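Ticket: left gripper drops out during two-handed recording
Project: Flalus (home build)
Status: closed
Opened: December

Problem
Two hand-held grippers, both logging to the same mini PC on the shelf. The right one records fine. The left one stops sending jaw position partway through a session. Video carries on, but the jaw value freezes at whatever it was last. No error on screen.

Checked so far
Swapped the USB ports over. Fault stayed with the left gripper.
Swapped the cables. Fault moved to the right gripper, then came back to the left after a restart.
Set the log rate down from 300 to 100. Longer before the freeze, but it still froze.

Bench tests never showed it, so I went back to the job that did, which is sorting a cardboard box of mixed bits, small towels and cloths and a few packets, with both hands.
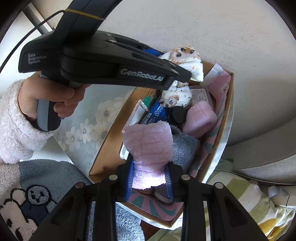
Soft things are the worst case for spotting the fault. The jaws close on a fold and hardly move after that, so a frozen value looks the same as a steady grip. I added a check that flags any jaw value unchanged for 4 seconds and ran the job again. It flagged at sample 272, with my left arm stretched out.

Cause
Two faults. The left cable was too short and pulled at the plug on a long reach. The Lamont hub was also slow to reconnect, and the logger gave up waiting.

Fix
Longer cable from Brundstead, with slack tied back at the shelf. Logger now retries until the gripper answers. Check left switched on.

Ran the full box in both directions with no flags. Closing. The same hub is on the Tanisness rig, so that one needs the retry change as well.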